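그릇을 집는 손, 무엇을 고를까
Vellbridge와 Trullura, 두 그리퍼를 같은 식탁에서 써 보다

식기를 정리하는 로봇은 전시회에서 쉽게 보입니다. 그러나 직접 그리퍼를 골라야 하는 사람에게는 카탈로그의 숫자가 별로 도움이 되지 않습니다. 그래서 저는 7월에 Georgiev 연구실을 방문하여 두 제품의 비교 시험을 옆에서 보았습니다.

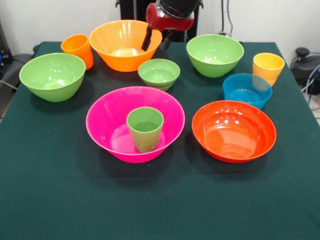
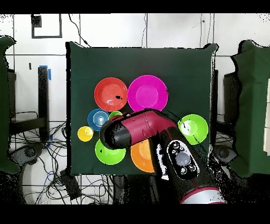 짙은 녹색 천 위에 색색의 플라스틱 식기를 놓은 시험대와 로봇 팔.

시험의 규칙은 간단합니다. 팔과 제어기는 그대로 두고 그리퍼만 바꿉니다. 제어기는 Wandumeck의 것을 사용했습니다. 두 그리퍼로 합계 724회를 집었고, 그중 실패가 61회였습니다. 저는 실패가 더 많을 것이라고 생각했기 때문에 조금 놀랐습니다.

플라스틱 그릇은 가볍고 미끄럽습니다. 두 손가락으로 테두리를 잡을 때, 손가락이 얼마나 깊이 들어가는지가 중요합니다. Vellbridge는 손가락이 얇아서 그릇과 그릇 사이의 좁은 틈에 잘 들어갔습니다. 대신 넓고 얕은 그릇을 들면 무게가 한쪽으로 기울어, 옮기는 도중에 그릇이 돌아가는 일이 있었습니다. Trullura는 손가락 끝의 고무가 두꺼워 한번 잡으면 안정적이지만, 식기가 서로 붙어 있으면 옆의 것을 밀어 버립니다. 61회의 실패 중에서 18회가 이런 경우였습니다.

카메라의 문제도 있습니다. 윤이 나는 그릇은 조명을 반사하고, 위에서 보면 팔이 그릇의 일부를 가립니다. 연구실에서는 시점을 하나 더 추가한 다음에 테두리의 위치를 더 정확하게 찾게 되었다고 설명했습니다. 제 의견으로는 그리퍼에 쓸 예산을 조금 줄여서 카메라를 먼저 보충하는 것도 좋은 방법입니다.

교체 시간은 차이가 컸습니다. Vellbridge는 나사를 풀고 다시 영점을 맞추는 데에 30분이 걸렸습니다. Trullura는 커피 한 잔을 마시는 사이에 끝났습니다. 하루에 여러 번 도구를 바꾸는 현장이라면 이 점을 가볍게 볼 수 없습니다.

저에게 하나만 선택하라고 하면 Vellbridge를 선택하겠습니다. 실제 식탁의 그릇은 대개 서로 가까이 있기 때문입니다. 다만 유리와 도자기는 이번 시험에 포함되지 않았습니다. 연구실은 가을에 도자기 접시로 같은 시험을 다시 할 계획입니다.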